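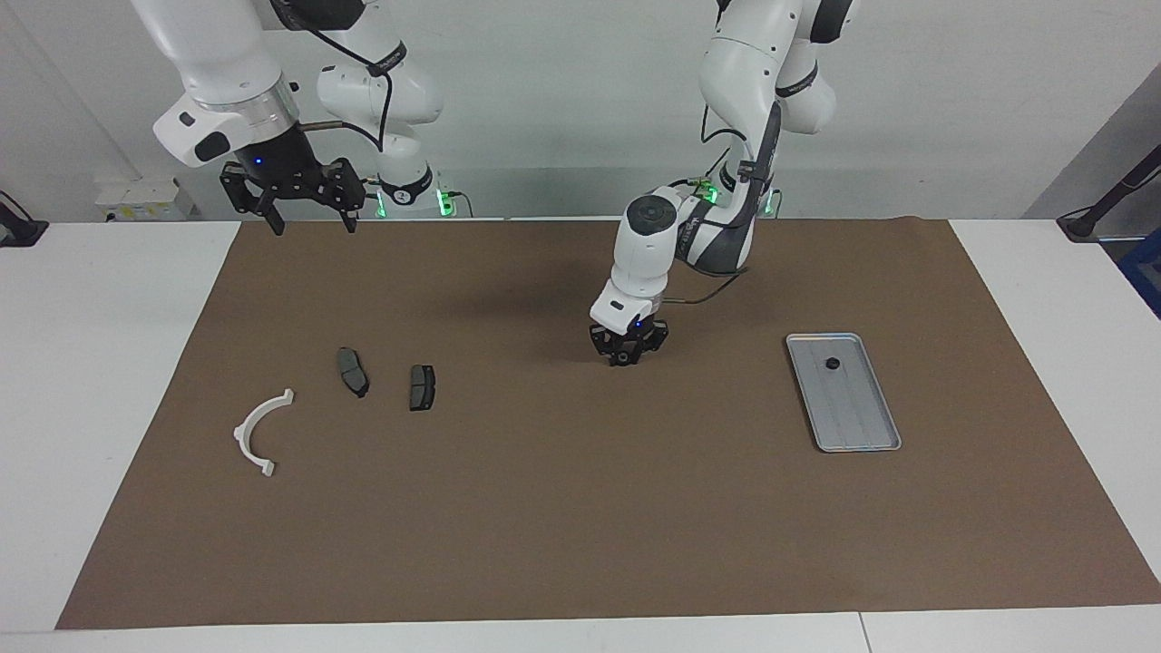

Padside > Kids' Corner > How Things Work > Brake Pads

Bikes Cars Trains Ask Us For Grown-Ups

How Does a Car Stop? Meet the Brake Pad

Have you ever been riding along in the back seat, maybe looking out the window at somebody's dog, when the light turned red and the car slowed down and stopped, so smoothly that you hardly noticed? A car is a very heavy thing, much heavier than you and me and the dog put together, and something has to make all that weight stop rolling. A big part of the job is done by a part small enough to hold in your hands. It's called a brake pad.

Two pads and a tray

On our brown work mat there are two brake pads, both dark gray, lying near a curved piece of white plastic shaped like half a ring. Over on the other side is a metal tray. Trays like that are very handy when you work on small parts, because small parts love to roll away and hide under things — usually the heaviest thing in the room.

A brake pad is a bit like a sandwich with only one slice of bread. The "bread" is a stiff piece called the backing plate, which keeps the pad from bending. The "filling" is the friction material, and that's the side that does the rubbing. On one of our pads, the one lying at a slant, you can find both the friction side and the dark backing plate.

What is friction?

Friction is a big word for something you already know very well. Rub your hands together, fast, and keep going while you count to 7. Do they feel warm? That's friction! When two things rub against each other, they slow each other down, and some of the moving turns into heat. Socks on a shiny floor don't have much friction, so you slide (and sometimes you sit down harder than you meant to). Sneakers on a gym floor have lots, and so they squeak and grip.

So what happens in the car?

Behind many car wheels there is a round metal plate called a disc, and it spins whenever the wheel spins. There's a brake pad on each side of it. When the driver steps on the brake pedal, a liquid called brake fluid gets pushed along a thin pipe, and the push at the other end squeezes the pads against the disc. Pads rub, disc slows, wheel slows, and the whole car slows down too, with you and your lunchbox inside it.

You can try this at home with a paper plate. Ask a grown-up to poke a pencil through the middle, and then spin the plate on the pencil. Now pinch the edge gently between your finger and thumb. Your finger and thumb are the brake pads!

Do brake pads wear out?

They do, a little at a time, the way an eraser gets smaller the more you rub with it. Every stop takes away a tiny bit of the friction material, and after a good long while it gets thin. Then a mechanic takes off the old pads and puts in new ones. Some pads even have a little metal tab that squeals when they're getting thin, so the driver knows it's time for a visit to the shop.

Brakes are a job for trained grown-ups, and car parts can be hot after a drive, so please don't reach in behind a wheel. Looking from a safe spot, when the car is parked and a grown-up is with you, is just fine. On some cars you can peek between the spokes and see the shiny disc.

Words to remember

Friction — what happens when two things rub and slow each other down.
Disc — the round metal plate that spins with the wheel.
Backing plate — the stiff part that holds the friction material.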